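# Setting up the breakfast table for a practice round

Welcome back, everybody! If you joined the Hunum robotics club after the winter break, this is the page to read before your first turn at the table, and if you've been with us longer, please read it anyway, as a few habits have slipped.

Our task this term is breakfast cleanup. You hold the gripper yourself, do the job slowly, and the recordings go to Mechthild's group for training. Give yourself a good half hour for the first try.

1. Check the sign-up sheet and write your initials next to your slot.
2. Wipe the table and let it dry.
3. Put the toaster at the back left, with the toast standing up in the slots, and the plate with the meat beside it.
4. Lay the mat in the dish rack and set the rack down in the middle, at a slant. We change the slant between rounds, so don't fuss over it.
5. Bottle, condiment tray and the little wire holder go on the right.
6. Start recording, count to three in your head, and only then move.

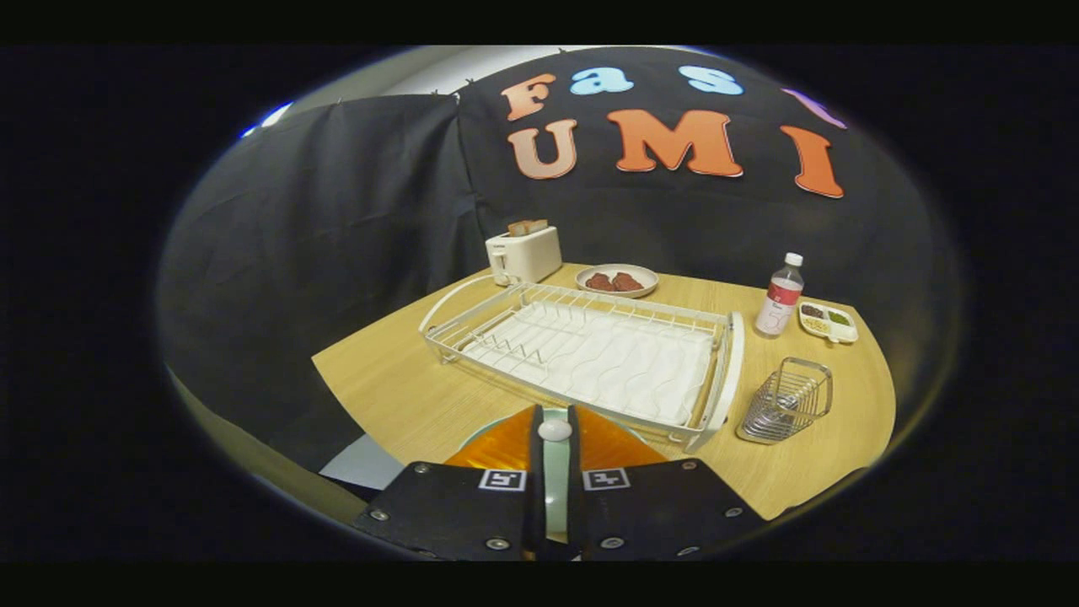
*Page last changed: December, by Reto Wyss*

Before you reach for anything, look at the two markers on the fingers. Both should show in the preview, one on each side, with nothing smeared over them. A thumbprint is enough to spoil a round – ask me how my first Wednesday went.

Now go for the toast. Come in from above, close gently, lift straight up, and carry the slice over to the plate. Your wrist will want to hurry. Let it be slow! Seven good rounds are a fine evening's work, and I would much rather have those than a big pile of rushed ones.

If you drop something, keep recording, pick it up, and finish. Write "drop" in the notes column. Only stop if the preview freezes, and in that case save what you have and restart Skitton before the next round.

When you're done, copy your folder to the shared drive (the door code for the back office is 2311) and plug the battery in for whoever comes next.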